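How to report a theft from your car

If nobody is hurt and the thief is gone, you can report it online or by phone. Call emergency only if someone is still there.

1. Leave the car as it is. Don't wipe the doors or sweep up glass until you have an incident number.
2. Take photos of the damage, inside and out.
3. Write down what is missing, with serial numbers, colours and what you paid.

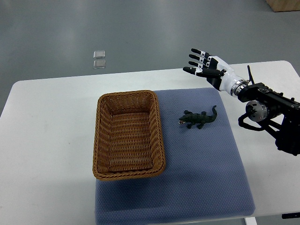
Liis Vanags wrote in to say she had no serial numbers for her tools, but the store looked up her receipt and the officer accepted that.

4. Cancel any bank cards and report stolen ID or licence plates separately.
5. Fill in the report. Give the time you parked and the time you came back, for example 10 p.m. and 6 a.m.

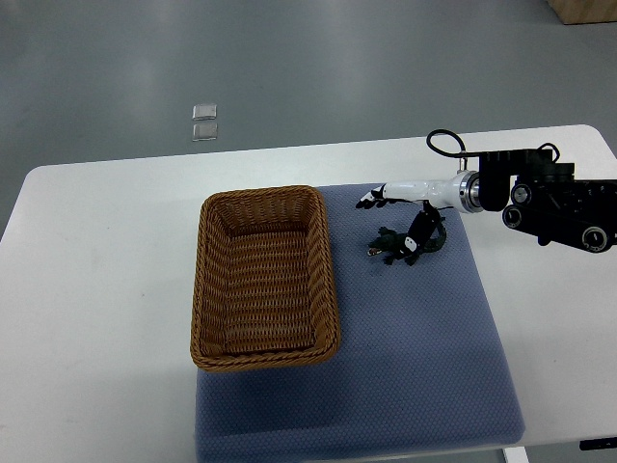

6. Save the incident number. Your insurer will ask for it when you make a claim.
7. Ask neighbours to check their cameras soon. Many systems record over old video after 30 days or less.

If you find more items missing later, add them to the same report by quoting the number. Don't start a second one. If you see your things for sale online, send the link to police and don't arrange to meet the seller.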